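Trekstead College, Outdoor Leadership
Unit 4: Care of Freshwater Fishing Sites
Handout for the June field session
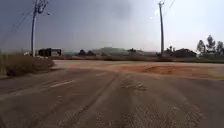 Why must anglers clean their boots before moving to another river?

Mud left in the treads can carry weed fragments, small snails and fish disease from one catchment to the next. Boots should be scrubbed, rinsed in clean water and dried fully before they are used again. Felt soles hold water for longer than rubber and are not permitted on college trips.

Handling the catch
Wet the hands before touching a fish. Keep it in the net, in the water, while the hook is removed. A fish to be released should be out of the water for no more than 10 seconds. Barbless hooks are required on both the Katetum and the Tino.

Access to the bank
Students will fish the 400 metres of bank below the Shehata footbridge. Wading above the bridge is not allowed during the session. Gates are to be left as found.

Written work
Each student will submit a site report of no more than 2000 words. The report must include a sketch map, a record of fish caught and released, and a short statement on the condition of the bank. Further reading is listed on page 17 of the unit guide.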